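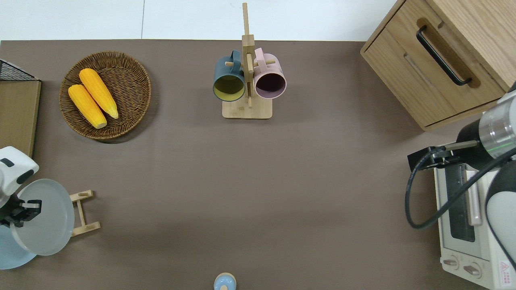
*Page last changed: April 18, 2022*

**Willthorpe opens its doors to small kitchens, big suppers and a lot of corn**

Hi, I'm Ruairí Horgan, and I run Willthorpe, a little homewares shop with a cooking room at the back. I usually hand the press notes to somebody with better grammar, but I wanted to write this one myself because I'm so pleased with it (and because I've been talking about it to anyone who stands still long enough).

In July we're starting Tabletop Suppers, a run of 10 evening sessions for people who cook in very little space. One table, one toaster oven, a few things to eat off and drink from. That's the whole kitchen! I lived with a kitchen like that for years, and I ate better then than I do now with a proper stove and a drawer full of gadgets.

Each session lasts 90 minutes and ends with everybody sitting down to eat. We'll start with corn, because it's cheap, it's cheerful, and people who swear they can't cook can cook corn. After that we'll move on to open toasties, baked tomatoes, a tray of granola and a very small peach cobbler that I have tested far too many times.

**What's on the table**

I've kept the setup plain on purpose. A round wicker basket takes the corn, and I like it sitting out where you can see it. Food that gets put away gets forgotten, at least in my house. The plate is a round light gray one with plenty of room on it, and then there's the mug tree, which I will defend to anyone. It's wooden, it has a post up the middle and short pegs, and it gets your mugs off the table and up in the air. I've hung two on it, a dark teal one with a yellowish inside and a pale pink one with mauve inside. They don't match and I'm very happy about that.

The toaster oven is white, with a glass door and two round knobs. It lives on the right of the table, just below the light oak cabinet. The cabinet has a drawer with a black bar handle, and the drawer is where I want the dish towels and the good knife to end up. You'd be amazed how much calmer supper gets when the towels have a home. 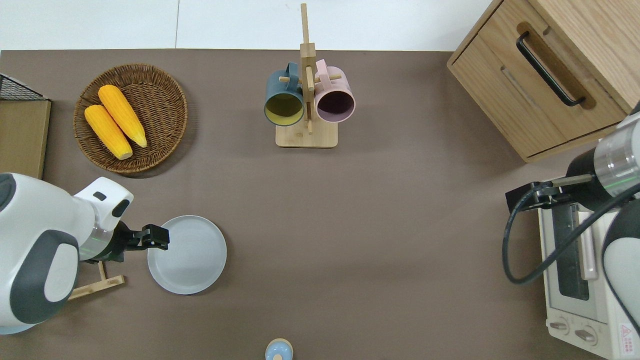 ## Who made what

The mug tree comes from Trurkard, who have been lovely to deal with and who put up with me changing my mind about the pegs. Ivanov supplied the baskets, and the plates are from Gitik. All of it will be for sale in the shop from the first session, so if you fall for the basket over supper you can take one home with you.

## Why we're doing it

Last year we asked our customers what they'd like to learn, and 217 of you wrote back. I read every single one. So many said the same thing – they'd moved somewhere small, the recipes all seemed to be written for people with a huge counter, and they'd more or less given up and gone back to cereal. I have nothing against cereal, but you can do a fine supper in that oven while the kettle boils for tea.

We've also put 3000 dollars aside for free places, so if the price of a ticket is a problem, please just ask at the counter. You won't have to fill anything in.

## Booking and press

Tickets go on sale in the shop first and on our website a week later. Bring an apron if you have one you like, and a box for leftovers.

Writers and local radio folks are welcome at any session. Let me know beforehand so I can lay an extra place, and tell me if there's anything you don't eat. Ask for Ruairí at the Willthorpe counter – I'm there most afternoons, and there's generally a pot of tea going.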